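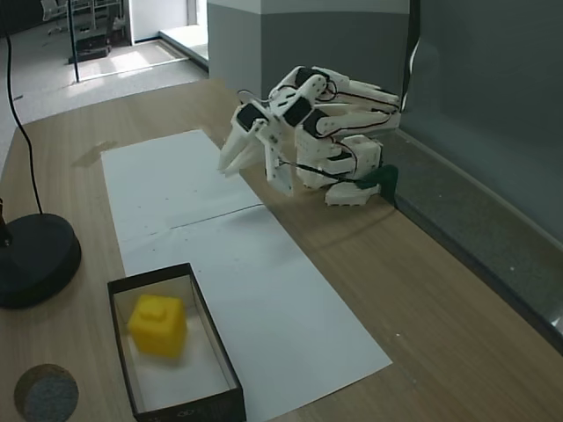
Storkix Robot Hand Club: Frequently Asked Questions

Jan 11, 2023
By Joana Meireles

What does the club do?

We build and program a robot hand. Students print the parts, fit the servo motors, run the wiring and write the code that moves the fingers. The practice task this term is moving a yellow block. A session usually means one small change to the code or the hardware, then a set of tries with the block, then notes.

Who can join?

Any student in grades 9 through 12. You do not have to be in a computer science or shop class. If you are in middle school and want to visit, write to Raquel Barreto first.

Do I need to know how to code?

No. New members start with a short set of exercises that move one servo at a time. Most people finish them in their first two weeks. After that you are paired with someone who has been in the club for at least a semester.

What does it cost?

Dues are $70 for the year. They cover filament, replacement servos, wire and the Turkik entry fee. If dues are a problem, talk to Benvinda Esteves and they will be waived. You do not need to fill out a form or give a reason.

Do I need my own laptop?

You can use one of ours during sessions. If you bring your own, install the software from the setup sheet before you arrive. The download is slow on the school network.

Why is there paper on the table?

Sheets of white paper go down between the hand and the box so the work area has a plain, light background. Replace a sheet when it gets marked up or badly creased. Spare paper is in the supply drawer.

Can I take the hand home?

The hand stays here. You may take home single finger kits, which come with one servo and a controller board. Sign them out with Natália Correia and bring them back within 10 days.
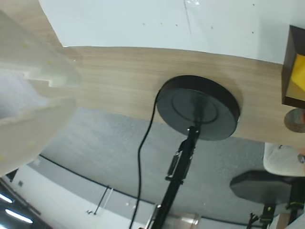

How long does it take to print a full set of parts?

Plan on a week of printing if nothing fails. The palm is the longest job and should be started in the morning. Finger segments can be printed in batches, and we keep extras of the ones that break most often.

What happens if I break something?

Tell whoever is running the session and write it in the repair log with the part number. Finger segments crack and servo gears strip. You will not be charged. Please do not put a damaged part back in the bin.

What is the Turkik?

The Turkik is the regional meet we enter each spring. Teams run a set handling task with a hand they built themselves. Each team gets 5 attempts, and the best three are scored. There is also a written report worth up to 200 points, and our team lost ground on it last year. We now start the report when the season starts.

Does everyone go to the meet?

Everyone who has come to at least 10 sessions can go. Teams are limited to five people at the table, so others help with the report, the display or repairs between runs.

What is Baptista?

Baptista is our name for the control program. Clem Pomare wrote the first version and current members maintain it. Ask for access to the code folder once you have finished the starter exercises. Work in your own copy and have another member read your changes before they go into the main one.

Are there safety rules?

Tie back long hair and take off rings and loose bracelets before working on the hand. Turn off the power before touching the wiring. Keep your fingers away from the joints while a program is running. Food stays outside the work area, and drinks need a lid.

Can I join in the middle of the year?

Yes. We take new members in September and again in January. If you join now you pay half the dues. January members can still make the session count for the meet if they come regularly.

Can parents visit?

Parents are welcome at the Ukell open house and at the meet. For a regular session, let Joana Meireles know ahead of time so you can be signed in at the front desk.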